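Sold my shares two days before the dividend got paid, do I still get it?

Posted by Lallness, 28/12/2025

Hi all, pretty new to this so go easy on me. I bought 60 shares of a utility company back in August through my Trasmont account, my first stock ever. They announced a dividend, I got the email, great. Then the price jumped and I got nervous and sold the whole lot. The payment date was two days later and now there's a line in my account that says "pending distribution." Is that mine? Or did I mess it up by selling early? The app's help page talks about an ex-date and a record date and a pay date and I've read it three times and I'm more confused than when I started. I'd also like to know if I owe tax on it, but mostly the first part.

Marnuvska

Yep, it's yours! The only date you need to care about is the ex-date. If you owned the shares before the ex-date, you get the dividend, even if you sell them that same morning. The pay date is just when the cash shows up. People mix these up all the time (I did, for years). The record date is the company checking its list of who owns what, and your broker handles all of that for you.

Look up the announcement email and find the ex-date. If your sale was on that day or later, you're fine, and the pending line pretty much tells you it was. I did the same thing once with 127 shares of a bank stock and the money landed nine days after I'd sold.

One thing though, the price usually drops by something close to the dividend on the ex-date, so don't go thinking you can buy the day before, grab the cash and run. I tried that too. It was a dumb month.

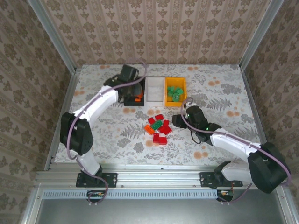

On the tax part, assuming you're in the US, yes, it's income for the year it gets paid, and your broker will send you a form. You held long enough that it may get the lower rate, but check the rules on the holding period, I'm no accountant. Your gain from the sale gets reported separately.

Montecinos

what they said. mine sat on pending for ages once, I messaged support and it was there the next morning. also dont sell just because it went up lol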